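Perforated metal board for the workshop, holes and threads

Forum: Workshop and Benches
Page 1 of 1

nendle_bench
Posts: 100
I'm replacing the top of my fixing-up bench and want to go over to a perforated metal board, flat on the bench like a table top. I do small jigs, bits of bracket work and the odd clock repair. At the moment I drill a new hole in the chipboard every time I want to hold something still, and the top is now more hole than board.

I've looked at Gredov and Nendeo. The Gredov has threaded holes, the Nendeo has plain ones you put a bolt right through with a nut at the back. Gredov costs a good deal more. Is the thread worth paying for?

pewterjug
Posts: 922
Threaded, every time. With plain holes you need to get a hand underneath, and once the board is on a bench with drawers under it you can't. I had plain for two years and spent most of it lying on the floor with a spanner.

Tomlin_R
Posts: 40
Disagree with the above. Threads fill up with swarf and glue, and if you cross one you've lost that hole for good. A plain hole can't be spoiled. Put the board on battens so there's a gap, leave one long side open, and you can reach most of it. I keep a box of M6 bolts and nyloc nuts and have never wanted anything else.

pewterjug
Posts: 922
You can run a tap down a dirty thread in half a minute. And "most of it" is the trouble, the hole you want is always in the middle.

Tomlin_R
Posts: 40
Then leave the top loose and lift it.

pewterjug
Posts: 922
With a vice bolted to it? No thanks.

nendle_bench
Posts: 100
Drawers are staying, so that's a point against plain. Second question then. What do people use for uprights and arms? I was going to bend some angle but I'm told bar stock is better.

Eyvindur Hjaltadóttir
Posts: 6
I use flat bar and small machined blocks, on a board with a square grid. The foot is a plate that lies flat against the board. A block comes out from above it, a taller upright plate stands up from there, and an arm of flat bar goes off to one side with another block at the end. The arm is fastened with a bolt and nut underneath.

Cut everything to the pitch of your board before you drill it. My first foot plate was drilled by eye and only fitted in one position. I redid them in October from a paper template and now they go anywhere on the grid.
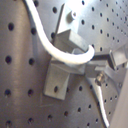

Tomlin_R asked whether one bolt was enough for an arm, as in his experience a single bolt lets the bar swing as soon as you lean on it. He'd put in two, or file a shallow step for the bar to sit in.

Eyvindur Hjaltadóttir
Posts: 6
For light work one has been enough for me. If I am going to push on the end I put a second bolt in, or I clamp the bar while I work. The step is a good idea but it's a lot of filing.

garrick.w
Posts: 100
Angle is fine for what the OP is doing. Bar and blocks are lovely if you have a mill or know someone who has. If you've got a hacksaw and a pillar drill, buy angle with slots in it and get on with the job. The slots forgive you when the drilling is out.

pewterjug
Posts: 922
Slots creep. Fine for a shelf, no good for holding a clock plate.

garrick.w
Posts: 100
Mine don't creep. Use a washer of a decent size and do it up properly.

nendle_bench
Posts: 100
I've a pillar drill and no mill. Might start with slotted angle and do one bar arm to see how I get on. Is the surface finish on these boards any bother? The Nendeo one in the shop was very shiny under the lights.

Eyvindur Hjaltadóttir
Posts: 6
A brushed finish still throws light back when the lamp is low. I moved my lamp higher and it was better. Small screws are hard to find on it, so keep a tray.

Tomlin_R
Posts: 40
They also go down the holes. Offcut of felt under whatever you're taking apart.

garrick.w
Posts: 100
Dosard do a rubber mat but it's dear for what it is. Felt is fine.

nendle_bench
Posts: 100
Ordered the Gredov from Arnardóttir this morning, smaller size, threaded. Sorry Tomlin. They had it down as August 2022 stock so it was marked down a bit. Will need to make the battens before it arrives.

Tomlin_R
Posts: 40
No need to be sorry, it's your bench. Buy a tap with it.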